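## 4. Fitting and setting the water softener

Read this section through before you turn off the supply. The Kowalchuk 236 is sold with either a left-hand or a right-hand bypass valve. The steps are the same for both.

### 4.1 Connecting to the mains

1. Turn off the main stopcock and open the lowest cold tap in the building until it runs dry.
2. Cut the rising main after the branch to the kitchen drinking tap. The drinking tap must stay on hard water.
3. Push the bypass valve onto the two stubs at the back of the softener and fit both clips. You should hear each one click.
4. Connect the hoses. The arrow on each hose points in the direction of flow.
5. Run the drain hose to a standpipe or an outside gully, leaving an air gap of at least two finger widths.

**Caution:** Do not use jointing paste on the push-fit ends. It damages the seals and leaks may only show after some weeks.

If the building has a pressure above the limit printed on the rating label, fit a Cekley reducing valve ahead of the bypass. Leave enough room to get a spanner on it later.

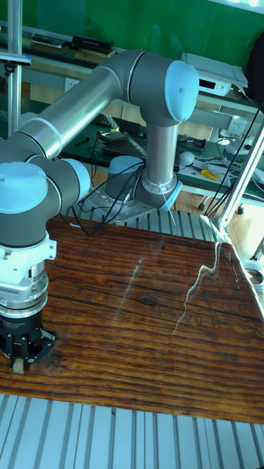
Once the hoses are tight, set the bypass lever to SERVICE and open the stopcock a quarter turn. Let the tank fill slowly. When the hissing stops, open the stopcock fully and check every joint with a dry paper towel.

### 4.2 Setting the hardness and capacity

1. Plug in the transformer. The display shows the time of day, flashing.
2. Hold SET until the time stops flashing, then use the arrows to correct it.
3. Press SET again and enter the hardness from your test strip.
4. Press SET again and enter the capacity in litres. Use 2,000 for a flat or small house and 3,000 for a larger one.
5. Fill the salt cabinet with tablet or block salt, up to the line.

**Note:** Regeneration starts at 2 a.m. unless you change it. Water used during this time will be hard.

### 4.3 First regeneration

Hold REGEN for five seconds. The valve motor turns and water runs to drain. Leave the softener alone until the display goes back to the time, then run a cold tap until the water is clear.

If the display shows E3, see section 7.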